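Tindetti Plosumport Gripper Finger Set: Replacement Fingers and Slip Notice

Part group: Grippers and fingers
Fits: Plosumport two-finger gripper, all wrist mounts
Pack: 4 fingers (two left, two right), screws included
Color: Dark gray
Status: In stock
Notice last changed: 3/3/23

Overview

The Plosumport finger set is a direct replacement for the fingers supplied with the gripper. The fingers taper to a narrow, blunt tip so that one of them can pass under the rim of a dish or tray while the other stays on top. Each finger is held by two screws and can be changed without taking the gripper off the wrist.

Please read the slip notice before ordering. It applies to every set sold before the January revision, and to any arm still running the Eberhard controller with its original settings.

Slip notice: hard, glazed and curved parts

We have had reports of plates and shallow bowls turning or dropping out of the fingers after a good grip was reported. In each case the controller showed "grip OK" and the arm carried on with its move. Some of the parts broke. No injuries have been reported to us, but broken china near a moving arm is a safety matter and we are treating it as one.

The fault has two parts. The inner face of the older finger is flat and smooth, and on a glazed rim it touches at a very small area. The Eberhard controller also checks grip only once, at the moment the fingers stop closing. If the part starts to turn after that, no alarm is given and the fingers do not tighten.

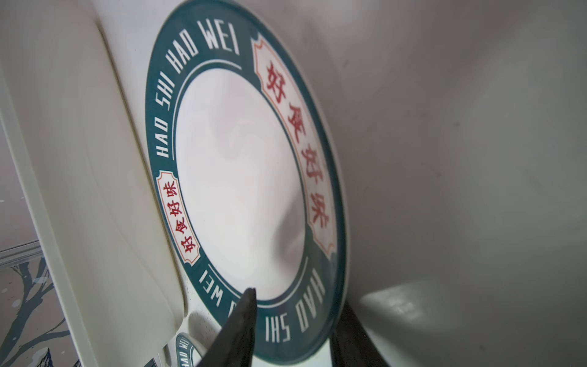
Plates are most likely to slip when they are held low on the rim and stood up on edge. The weight is then well above the fingers and the plate can swing to either side. A plate with the lettering HAO SHI HAO WEI on its teal band, tilted on edge with one finger on each side of the lower rim, is a typical case of the hold we mean. The glossy center gives no help, as the tip only reaches a short way over it. If your program uses this hold, lower the speed first and change the fingers second.

What has changed in the January revision

The inner face now has a shallow cross-cut pattern. The tip keeps the same outside shape, so taught positions do not need to be changed. The finger is supplied with a Jelent grip pad, already fitted, which can be peeled off and replaced when worn. Pads are rated for 1000 closing cycles on glazed china and 2000 on plastic. Older fingers will not take the pad, as they have no recess for it.

To tell the two versions apart, look at the back of the finger near the lower screw. Revised fingers are stamped 1068. Older ones have no stamp.

Do not mix old and new fingers in the same gripper. The pad adds a little thickness on one side only and the grip will be off center.

What to do now

Stop any job that lifts glass or china over a place where people put their hands.

Check both fingers on every arm for the stamp. On a two-arm cell, check both arms even if only one of them handles the dishes.

In the Eberhard controller, open Gripper, then Monitoring, and change "Check on close" to "Check during move." The setting has to be made once per arm and saved. It is lost if you go back to factory settings.

Run the job at low speed with plastic plates before returning to china. Watch the rim during the turn.
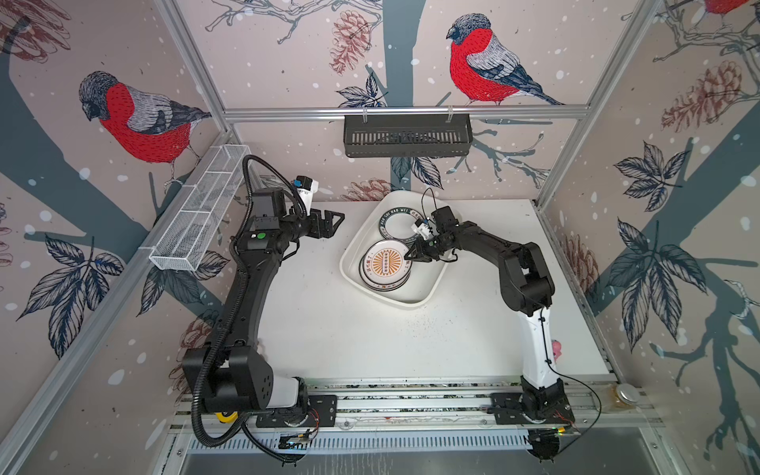
Two-arm cell, right gripper closed on the edge of a plate in the tray, left gripper open.

When plates overlap in a tray, take the upper one first and lift it clear before turning it. Pulling a plate sideways across another one is a common way to start a slip, and the controller may read the drag as a firm grip. Leave the second arm parked until the first has cleared the tray.

If a part is dropped

Press the stop button and wait for both arms to come to rest. Do not reach in to catch or steady a part. Clear chips from the work surface with a brush and check the rail grooves as well. Look over the pads for cuts before starting again and replace any pad that has one, even if it is new.

Exchange terms

Unstamped fingers can be exchanged for revised ones free of charge, one for one. Send the old fingers back with the screws. Sets that have been drilled, filed or taped are accepted. Broken dishes and other parts are not covered by the exchange, but we would like to hear about them, with the controller log if you still have it.

Related items

Jelent grip pads, pack
Plosumport finger screws
Plosumport wrist cover
Eberhard controller, monitoring guide (download)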